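Home News Classes Timetable Our Gyms Jobs Contact

Print this page | E-mail this page

Postma drops joining fee and opens beginners' strength classes in Noltholm and Zindirton

For immediate release

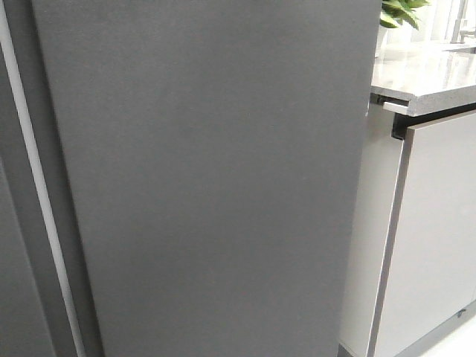 One reply to the gym's January survey said that the writer had paid a joining fee at four different places over the years and would like to know, before paying a fifth, what exactly was being joined.

Postma has thought about this and does not have a good answer. The £100 joining fee, which has been charged at both of the company's gyms since they opened, will therefore be scrapped from the first Saturday in March. Members will pay by the month, can leave at the end of any month, and will be able to do so by e-mail. The present method, a letter handed in at reception during office hours, has been very effective at keeping members and rather less effective at keeping them cheerful.

On the same Saturday, Postma will start a weekly programme of strength classes for people who have never lifted a weight, or who last did so at school under protest. Classes will run at the Noltholm gym in the mornings and at Zindirton in the evenings. Each lasts 50 minutes and is limited to 16 people.

What the survey said

The survey went to everyone who had joined, enquired or taken a free day pass in the past two years. Postma received 372 replies, a good many of them from people who had taken the free day pass and never been seen again. These were the most useful and also the longest.

The company had expected to hear about prices, parking and the music. It did hear about the music. The commonest complaint by far, though, was that people arrived for a first visit, were shown the changing rooms and the water fountain, were wished a good workout, and were then left standing in front of a machine with no idea which way round to sit on it. Several respondents had sat on it the wrong way round. One had completed what he felt was a decent session like that and only learned of the mistake when he saw somebody else using the machine a week later.

Others said they had gone straight to the treadmill, that being the one item in the building they felt sure of, and had walked on it for half an hour before going home. A number of them pointed out that they could already walk in Noltholm free of charge.

There was also strong feeling about the word "journey". Postma has removed it from its website and its wall, where it was two feet high and had been put up at some expense.

How the classes work

The new programme is simply called Beginners' Strength. A number of livelier names were considered, most of them containing the word "ignite", and a small trial group was asked for its opinion. The trial group said it would not attend anything containing the word "ignite".

Each course runs for eight weeks. People book the whole course and keep the same class time, so that everyone starts from the same place and nobody has to walk into a room full of experts in week six. The first session involves no weights at all. It covers how to stand, how to pick something up from the floor, how to get down to the floor and how to get back up from it, in that order, with plenty of time allowed for the last part.

Light dumbbells and resistance bands come in from the second week. By the end of the course, members will have learned five basic lifts and will be able to use the main gym floor on their own, including adjusting the seats. They will not have been asked to do a burpee. The instructors have agreed to this in writing.

There are no mirrors along the front wall in either studio. Noltholm's were taken down last summer for replastering and the morning classes liked the room so much better without them that they never went back up. Zindirton's have now followed.

Music will be played at a volume that allows the instructor to be heard without a headset. In the last ten minutes of each class it will be turned off altogether, partly so that people can ask questions. The trial group asked more in those ten minutes than Postma's reception desk had been asked in a month, and most of them were sensible things that the company should have put on a sign years ago, such as whether you are meant to put the weights back where you found them (yes) and whether it is normal to ache two days later instead of one (also yes).

Who they are for

The classes are open to any adult. They have been written with a slower pace in mind, and Postma expects that many who book will be over 50, but there is no age band and the word "silver" does not appear anywhere in the publicity. Neither does "golden". The company ran a Golden Movers class in Zindirton for one season and has kept the letters it received.

Anyone with a heart condition, a recent operation or a joint that has been giving trouble should speak to their doctor before booking, and should tell the instructor at the first session. All the exercises can be done with a chair. Chairs are provided, and using one does not put anybody in a separate corner of the room.

People who are already fairly fit but would like to be shown how to lift properly are also welcome, on the understanding that they will be starting with the standing and the picking things up, the same as everybody else. Two of the trial group fell into this category. Both reported that they had been picking things up badly.

What people should wear and bring

Trainers with a flat, firm sole are best. Beyond that, anything that allows you to bend your knees will do. Postma sells branded vests and leggings at both receptions and is obliged by good sense to point out that an old T-shirt works just as well. Bring a water bottle. Towels can be borrowed at Noltholm and must be brought from home at Zindirton, where the dryer is awaiting a part and has been for longer than the company would like to say.

Lockers take a pound coin, which is returned. Readers who no longer carry pound coins are not alone, and reception keeps a bowl of tokens.

Booking

Bookings will be taken through Prustilico, the system that Postma already uses for its other classes. Members who have struggled with Prustilico in the past will be glad to know that the page on which it used to log them out has been fixed. Those who have lost faith entirely can ring either gym or come in and speak to a person, who will then use Prustilico on their behalf.

A course costs the same as one month's membership and can be bought without becoming a member. Existing members pay nothing extra. If you miss a week, the instructor will go over what you missed at the start of the next one. If you miss three in a row, somebody will ring to ask whether you are all right. This will be a single phone call and it will not be followed by a special offer.

Members who paid the joining fee in the six months before the change will have it credited against their monthly payments automatically. Those who paid it earlier than that will not, and Postma accepts that it will be hearing about this at reception.

What is not changing

Spin, circuits and the existing yoga timetable all carry on as before, at the same times and with the same instructors. The early circuits class at Noltholm remains as loud as it has ever been. Postma did consider turning it down, and put the idea to the people who attend, and will not be raising it again.

Monthly prices are staying where they are until at least the end of the year. So is the vending machine, in spite of a spirited campaign in the comments section of the survey both to remove it and to stock it with better crisps.

Notes for editors

Postma runs two gyms, in Noltholm and Zindirton. Both are open seven days a week. The Noltholm gym has step-free access from the car park and a lift to the studio; at Zindirton everything is on the ground floor.

The survey was carried out online and on paper during January. Respondents were entered into a draw for a foam roller. The winner has been told and has asked what it is for.

Reporters are welcome to sit in on a class, or to take part in one, provided they book a place and do the first session with everyone else. Photography is allowed before and after classes but not during them.

Print this page | E-mail this page

Back to News | Next story | Top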